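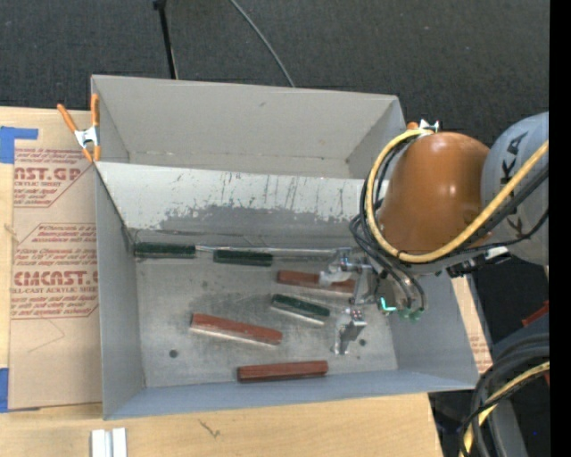
Vasent two-section metal bin, grey
Reviewed by Yeshi Bogale

I bought this bin for the workbench after the second plastic tub split along a corner. It is a plain sheet-metal box, grey all over, with a divider running lengthwise so that you get a large section at the front and a narrow one behind. Mine came from Admasu, part number 2818, and has been in use for 11 months.

The large section is the reason to buy it. Short bars, offcuts and similar small parts go in there and stay spread out where you can see them. I keep two colours together, green and reddish-brown, and picking out the one I want takes no time. The older Pruva tub I had was deeper and half the width, and I was forever tipping it out to find anything.

The divider slopes. I wasn't sure about this when I ordered, and it does cost you a bit of room, but pieces dropped against it slide down to the floor of the bin and you can get your fingers underneath them. With an upright divider they tend to stand on end in the corner.

I have less to say for the narrow section. It is too tight for my hand with a glove on, and I mostly leave it empty. If you sort screws or other very small items it may suit you better. The divider is fixed, so you can't move it to even things up.

Now the finish. It marks easily. The upper part of the divider has gone pale and is covered in dark scratches, and lower down there is a darker worn patch with a ragged edge. The floor is smudged and stained, with fine scratches all over. The smooth front wall has held up far better, and the rear wall only has a small scuff. None of it affects how the bin works, but anyone storing painted or polished parts should put a liner in.

There are small round holes in the floor. The leaflet doesn't mention them. I put a sheet of card down when I have washers in there and otherwise ignore them.

It is heavy enough to stay put on a wooden top when you rummage. I stuck felt pads underneath in October, as the bare metal was leaving lines on the wood. Pads should come in the box at this price. Vasent says the bin will take up to 5 kg in each section, and I have gone over that in the front one without any bowing.

Zenumbridge sell a similar bin with a lid. I haven't tried it. I would buy the Vasent again for the front section alone, though I'd look first to see whether they do one without the divider.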